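Robot Handling, Unit 5: Comparing hand-held grippers
Course notes, Verembridge
Notes by Henrik Strobel

Last updated: April

Read this before the practical. You will need your notes from Unit 4 on finger shapes and your own copy of the trial sheet.

5.1 What we are comparing

In Unit 4 we looked at fingers bolted to an arm. In this unit the arm is taken away and a person carries the gripper. The fingers and the camera stay the same, so what the camera records can later be used to drive an arm that has the same fingers fitted. The person does the planning and the moving. The gripper only has to close, hold and let go.

We compare two sets of fingers on cloth. The first set, called Serkham in these notes, is soft and has an oval opening near the tip. The second set, called Janssen, is stiffer and solid all the way up. Both fit the same body and take a few minutes to swap.

Cloth is a hard case. A cup has one shape and you can plan a grasp on it from a drawing. A sleeve has a different shape each time it is put down. It also lies flat, which leaves very little for two fingers to close on unless there is a fold or a raised edge.

5.2 Where to grasp

Good places to start on a garment lying flat:

Cuffs and hems, if the edge is slightly raised.
A fold that stands up from the surface.
The neckline, where the ribbing is thicker than the body.

Poor places to start are the middle of the chest and any spot where two layers lie smooth on top of each other. The fingers slide over the top layer or take both layers together. If you want one layer only, pinch at an edge and lift a little before you close fully.

The surface underneath matters as well. A ribbed mat gives the fingertips something to catch on, and a tip that catches will drag the mat along with the garment. Come in at a low angle and keep the tips just clear of the mat until you are at the edge of the cloth.

5.3 Two hands

Most folding tasks need two grippers. One holds the cloth still or keeps an edge up while the other moves. Decide before you start which hand leads, and write it on the trial sheet. If you swap halfway through a trial, mark it as a swap and carry on. Do not start again.

Keep the second gripper out to the side when it is not working. If it is held over the garment it hides part of the cloth from the camera on the first one, and those stretches of the recording are of little use.
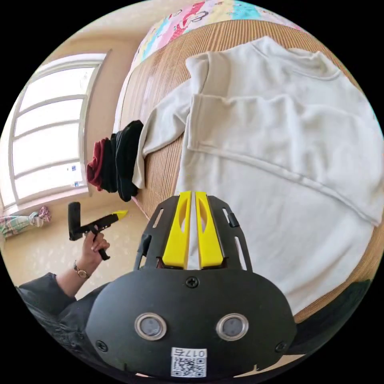 Figure 5.1. Camera view from one gripper, with the second held up at the left. The sweatshirt is laid out with one sleeve across the chest.

5.4 Reading the camera view

The lens is very wide. Straight edges come out curved, most of all near the rim, and the gripper looks far bigger than the things it is about to pick up. Do not judge distance from the picture by eye. Use the marks from the calibration sheet.

Check three things in every recording: both fingertips can be seen, the place you mean to grasp is near the middle of the view, and the garment does not run out past the rim. In Figure 5.1 the first two are met. The third is not, as the far right side of the sweatshirt is lost. Stepping back a little would usually cure this, at the cost of a smaller view of the fold.

White cloth near a window needs care. If the exposure is set for the room, the folds may wash out. Set it on the garment and let the window go white.

5.5 Results from last year

The class recorded 2298 grasps, all stored in Kultetora under the course folder. Of these, 449 were marked as failed. A failed grasp is one where the cloth was dropped, where the wrong layer came up, or where the mat moved. Dropped cloth was the commonest entry for Janssen. For Serkham it was the wrong layer. We did not weigh the garments, so nothing can be said about heavy against light cloth.

5.6 Practical

Work in pairs. Each trial lasts 60 seconds. Do 3 trials with each set of fingers on the same garment, laid out afresh every time. Write down the finger set, the leading hand, the place of the first grasp and the result.

Hand in the trial sheet and a page of comment. Say which fingers you would fit to an arm for this task, and give the trials that led you to that choice.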